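Notebook, pencil case task, 8/19/23

Carrying on from the June pages. Drenitz want a set of teleoperated demos of packing and unpacking the white pencil case with both arms. I still don't believe more demos are what the policy needs, but that is the job, so I'm writing down what I see.

Target is 81 clean episodes. We have 14 I would sign for.

Lid first. With the case shut, the operator has to judge fingertip height from the screen, and there is no force coming back through the handles. One arm goes to the case and the other waits with its fingers open. 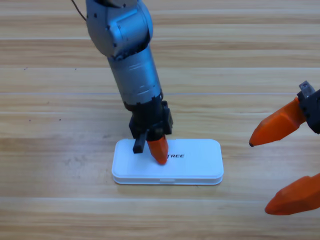

Mirsad thinks I'm being unfair to the handles, and that anyone would feel their way to the lid after an afternoon's practice. Maybe. I've had more than an afternoon and I still go by eye.

Rules for the episodes, as agreed with Zorica:

1. Left arm takes the green-ended stick, right arm takes the dark marker with the red end. No swapping halfway through. Grip, pause, then travel – the pause is there so the labelling script can find the grasp.

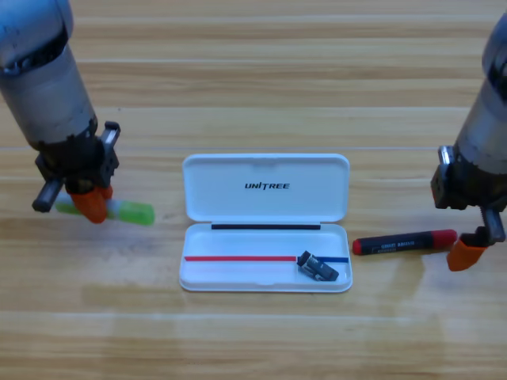
2. Come down on the marker slowly. If the finger pushes the barrel along the table, stop and throw the episode away. Boris kept a few of these in June as "recoveries" and I'd like them out. A policy can't tell a recovery from a bad habit, and I'm not sure we can either.
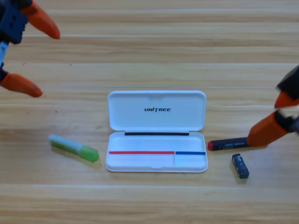
3. Marker in the rear compartment, stick in the front one. The small dark thing goes wherever it fits, which I don't like at all. "Wherever it fits" is not a goal anybody can score. Release with the fingertips low over the tray and lift straight up. The idle arm stays out at the side until the other is clear.

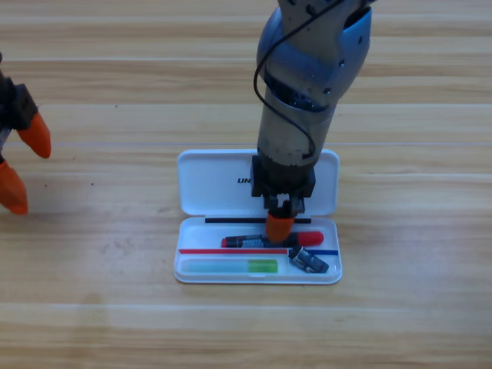 Parveen wrote back that scoring the small item is easy enough: inside the rim counts, resting on the divider doesn't, and would I please stop reopening it. Fine, using that from the next batch.

Still to do
Re-zero the left handle, it drifts.
Ask Ljubica whether the Nelura replay tool drops frames or whether that's our logging.
Hold back one operator's episodes completely for testing. If it only copies whoever drove it, I want to know before Drenitz do.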